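Vilto Dual-Arm Base: Grip Release Fault and Replacement Kit 661

Part no. 661
Fits: Vilto two-arm base, all units shipped with the Tilden wrist
Availability: in stock
Sold by: Dovska

Product information

Kit 661 replaces the wrist controller board and both grip cables on the Vilto two-arm base. It corrects a fault in which one gripper opens without a command while the arm is holding an object. If your unit has shown this fault, stop using it for glass, knives or anything heavy until the kit is fitted.

What goes wrong

The original wrist board stores grip force as a value from 0 to 255. When the controller asks for a small increase on a gripper that is already at 255, the value rolls over to 0 and the fingers let go. The arm does not stop. It carries on with its path as if the object were still in hand, and no error is written to the log.

The fault shows up most often on table clearing jobs, where the base picks up smooth objects such as bottles and bowls and the slip sensor keeps asking for more force. It can happen on either side. We have had more reports for the left gripper, but most customers run the left arm first, so this may not mean much.

Checking your unit in simulation

You can reproduce the fault without risking any glassware. Load the kitchen table file from the Chung simulator pack, version 9 or later, and turn on the original board profile under Hardware. Run the pick cycle 100 times with slip sensing on. An affected profile will drop at least one object before the run ends. 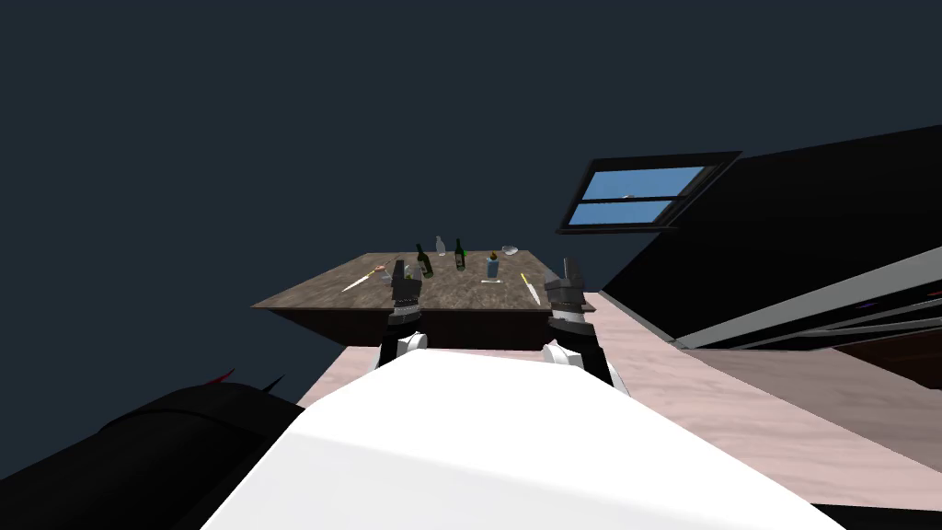 Run the same cycle again with the 661 profile selected. The force reading should climb to 255 and stay there. If it drops to 0 at any point during a hold, check that you are not still loading the old settings file, which the simulator keeps in the user folder after an update.

A clean run in simulation does not clear a physical unit. The simulator only tests the board profile you pick and knows nothing about the board in your machine. Check the label inside the wrist cover. Boards marked A or B are affected. Boards marked C are not and do not need the kit.

In the box

Wrist controller board, revision C (2)
Grip cable, left
Grip cable, right
Cover screws
Printed fitting sheet

Fitting

Fitting takes about an hour for both arms. Shut the base down at the main switch and support each arm before opening the wrist cover. The grippers lose power when the board is unplugged and may open, so take out anything they are holding first.

Replace both boards even if only one side has failed. The base will not start with one old board and one new board.

After fitting, run the grip calibration from the service menu with the fingers empty. Then do a hold test with a soft object before going back to normal work.

Until the kit is fitted

Set the grip limit to 200 or lower in the service menu. This keeps the value away from the rollover point. Some heavier objects will slip at this setting.
Turn slip sensing off for sharp or breakable objects, or leave them out of the job.
Keep people out of reach of both arms during a run.

Returns

Old boards can be sent back to Dovska in the same box. Please do not resell them or keep them as spares. Kits that have been opened but not fitted can be returned if both boards are still in their sealed bags.

Related items

Tilden wrist cover seal
Vilto finger pads, black, set
Chung simulator pack, kitchen files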